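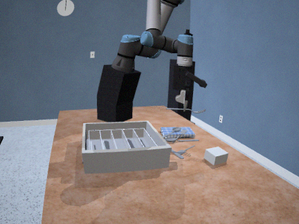 Mehwish Mirani asked me last night whether it's worth cooking properly when you live on your own, or whether toast is fine. Toast is fine! But I've got a lot to say about this, so bear with me.

I moved to Kusby in January and for weeks I ate standing up. Cereal for tea, crackers over the sink, a cold sausage with the fridge door open. I wasn't sad exactly, I just couldn't see the point of dirtying a pan for one.

What changed it was soup. I'd bought a bag of leeks far too big for me (they were cheap, I panicked) and made the whole lot with potatoes and the end of some cheddar. Ate it for days. Got a bit sick of it by the last bowl, I'll admit, but coming in at 6 to something already made was lovely.

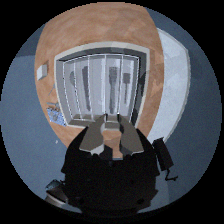 Kusby Supper Club

So then I got brave and joined in with the monthly supper. You bring one dish and eat everyone else's. My first go was a lentil thing that went grey. It all got eaten, and a man I'd never met asked if it had cumin in. It did not have cumin in. It does now.

Things I've learnt about cooking for one: halve the onion and freeze the other half chopped. Buy the small tin of tomatoes even though the big one is better value. Rice is easy to overdo, so measure it in a mug and then put a bit back.

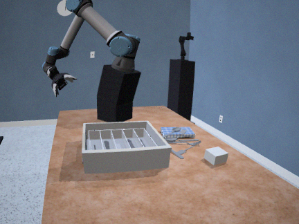

Long grey arm over the wooden table

Also, sit down. I know that sounds like my mum. I put the radio on, get a proper plate out and leave my phone in the other room, and a baked potato feels like a meal. I still eat crisps on the sofa most nights afterwards, mind.

The one thing I can't crack is bread. A whole loaf goes stale before I'm halfway through and freezing it means chipping slices apart with a butter knife — there must be a better way?
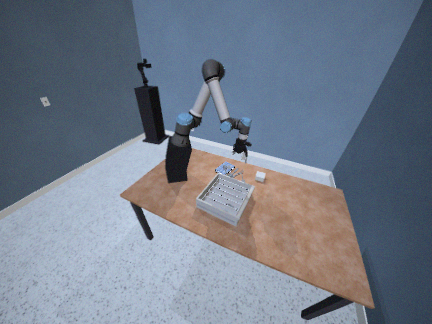
And don't say greaseproof paper between the slices, I tried that and it stuck to the crusts. I've been picking paper out of my toaster ever since.

Anyway Mehwish, come round and I'll do you the leek soup. Bring bread. You can take the rest of it home with you.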